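Strap Ends, Sorted

By Dineo Oosthuizen
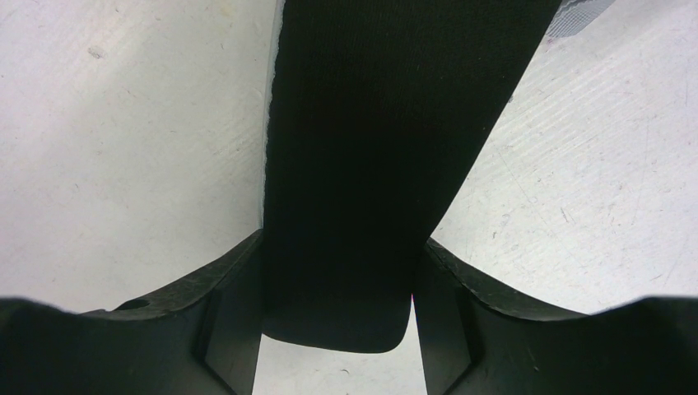
Webbing wears first at the end that gets threaded through the buckle. Koketti's repair bench checks each strap against a white surface, where a black weave with fine vertical ribbing is easier to read. A rounded tip feeds more easily than a square one; a pale line along one side calls for a closer look at the edge. Ruan Masilela trims back no more than 5 mm, then runs the strap through its buckle four times before it goes on the rack.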